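Visit report: Tostex board finishing plant, Josport

The Josport plant opens to trade visitors each March. Our tour began at 8:30 a.m. at the panel store and followed the line through sanding, staining and lacquering.

Panels arrive from Stodemthorpe in packs of 200. Moisture is checked on 2 panels per pack, and a pack outside limits goes back to the conditioning room. The sanding line is 486 feet long, including the return conveyor. Stain is applied by roller, then wiped by a brush unit supplied by Chaudhary.

The lacquer ovens were down for a belt change, so we saw the cure schedule only on paper. Shift output is given as 224 finished panels. Dust extraction was noisy at the second sander and ear protection is required there.

The last stop was the design office.

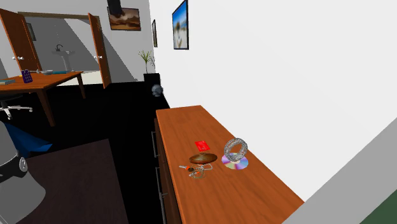
Rendered room view: long cabinet, orange-brown wood-grain top, bar handles.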